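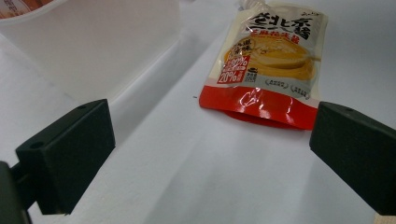 The Long Way Around Homden

There is a particular kind of quiet at a short track in the hour before the gates open, and I have loved it since I was small enough to be carried in on somebody's shoulders. The water truck makes its slow laps. Somebody in the pits drops a wrench and says a word. The concession window has its shutter halfway up, and the smell of onions comes out underneath it and wanders across the infield as if it had a pass.

Homden is a dirt oval in a shallow bowl of farmland, and if you drove past it on a Tuesday you would take it for a place where they store gravel. On race nights in September it is the brightest thing in the county. You can see the glow from the grain elevator in Skivilstead, which is a good two valleys over, and folks there will tell you that on a still evening you can hear the late models too, though I have stood in that parking lot with my hand cupped to my ear and never managed it.

I went back this fall for the last big show of the season, 70 laps for the late models, with heats and a consolation race before it and a street stock feature wedged in somewhere around the time children ought to be in bed. I had meant to stay for one night. I stayed for both, slept badly in a motel with a humming ice machine, and came home with dirt in my ears and in the seams of my good jacket.

A few words on the dirt

People who grew up on pavement racing tend to think of dirt as the thing you race on when you can't afford asphalt. I have had this argument at weddings. A dirt surface is alive in a way that is hard to explain to someone who hasn't watched one change over an evening. It starts out heavy and dark and tacky, and the cars go around it with their throttles wide open and their left front wheels pawing at the air. Then the moisture works its way out, the bottom lane goes shiny and slick, and the fast way around moves up the hill toward the wall, a foot or two at a time. A driver who was a genius in the heat race can look lost by the feature, and all he did was stay where he was.

At Homden the clay came from a creek bed on the Dalgleish side of the road, or so the story goes, and the old hands say it holds water longer than it has any right to. They water it in the morning, again after lunch, and then they stand around at the top of turn three and argue about whether to water it once more. I listened in on that argument for a good while, leaning on the fence with a paper cup of coffee, and I couldn't have told you at the end of it which side had won. The truck went out, so I suppose the wet side did.

The heats

There were 50 cars signed in across the divisions, which filled the pits and spilled a row of trailers into the hayfield. I like to walk through before the heats, when the hoods are up and everybody is pretending not to look at everybody else's tires. You see the big haulers with their awnings and their matching toolboxes, and right beside them a pickup with an open trailer and a family eating sandwiches off the tailgate. Both of them have to get through the same gate and line up on the same clay.

The first heat was a procession, I'm sorry to say. The second was the one people talked about in the bathroom line. The blue Nelum car, entered by a fertilizer outfit that has had its name on a door at Homden for as long as I can remember, started at the back after drawing a terrible number and simply drove around the outside of everyone, so close to the wall that the crowd on that side kept standing up and sitting down again like people in church. It took the lead at the white flag. A woman behind me spilled an entire tray of nachos and didn't seem to mind a bit!

The feature

The main event went green well after ten, which is late even for Homden. The temperature had dropped, the blankets had come out, and the track had that polished look it gets, brown as a saddle under the lights. For the first third of the race nobody could do anything with anybody. Then a caution came out for a spin in turn two, the field bunched up, and on the restart the whole thing came apart in the best way, three lanes wide down the back straight and everyone guessing.

The Nelum car went high, naturally. The leader, a white car out of Skivilstead with a crumpled right rear, stuck to the bottom and dared him. They swapped the lead twice in one lap and then settled into a long, patient sort of fight, one fast at each end of the corner where the other was slow. I have seen races with more noise in them and more wreckage, and I would trade a fair number of those for the stretch between that restart and the checkered flag.

White won it, by 2 car lengths. He had saved his right rear tire, or been forced to on account of that bent bodywork, and when the cushion up top finally crumbled away the high line went with it. The blue car bobbled once, coming off four, and that was enough. Plenty of boos, plenty of cheers, and a great many horns from the trucks parked along the hill.

We use cookies to remember your preferences and to see which stories are read. By continuing to browse you agree to our cookie policy. Accept | Manage settings

Going home

I took the long way out, past the Dalgleish turnoff, because the short way was backed up with trailers. It is 118 miles to my own front door and I drove most of it with the window down – cold as it was – to keep myself awake. Somewhere past the county line I caught up with one of the open trailers from the hayfield, a street stock with no front bumper rocking gently on its straps. I followed its taillights for quite a while before it signaled and turned off onto a gravel road, and I gave it a little tap of the horn, and it gave me one back.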